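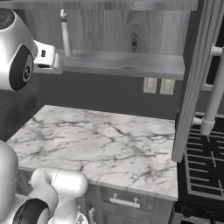 Nasby says they never heard the thing at all during the noon test, not even faintly, and could we please stop marking them down as "confirmed" on the sheet. Fair enough! I looked back and the sheet does say confirmed, in my handwriting, going by the controller log and nothing else. So this July entry is mostly me trying to sort out what the log really tells us about the sirens.

What I know so far. The Zimik controller at Nasby got the activation tone and answered back, and the log shows the relay closing for the full cycle. The answer-back only reports the relay, though. It has no clue if the horn made any noise. I had it in my head that there was a current sensor on that circuit (there is one at Hutine, I put it in myself) but Nasby is the older cabinet and never got one.

Drove out after lunch with the meter. Batteries looked okay sitting there, then sagged badly as soon as I put a load on them. Third one in the string is the bad one, I'm pretty sure, but I'm swapping the whole set since they all went in together. Charger output is fine. Wrote "DO NOT TRUST ANSWER-BACK" on tape inside the cabinet door, which will look silly in a year, but okay.

Did a growl test on the new set at 3:40 and it was plenty loud standing at the pole. Couldn't do a full blast without calling it in to dispatch and putting a notice out, and I wasn't going to scare the whole north end of the county over a battery. So Nasby is "growl ok, full test pending" and please leave it that way on the sheet until the next noon test!

Lai: different problem. The pole is right by the creek and the brush has gotten up around the antenna, and we're losing some of the polls. I ran 100 polls from the bench and missed 28 of them. Hutine on the same bench setup, same afternoon, missed none. Could be the brush, could be the coax, which has a nasty looking kink where it goes into the weatherhead. I'd rather do the coax first because I have the coax and I don't have the road crew. Did not check the SWR yet, somebody borrowed the meter and it isn't on its hook.

Money stuff so I don't forget: battery set came to 465 out of the shop budget. A current sensor retrofit for the older cabinets is going to be some 3000 by the time you count the boards, and the emergency management office wants it in writing before they'll even bring it up with the county. I'll draft that. If anybody has the write-up we did for the Hutine sensor, drop it in the shared folder, I'd love to steal from it.

Still to do
Full test at Nasby, with a person standing there listening
Coax at Lai, then another 100 polls
Change the sheet so "relay closed" and "heard it" are separate columns
Old batteries are on the cart by the back door, they need to go to recycling
Find the SWR meter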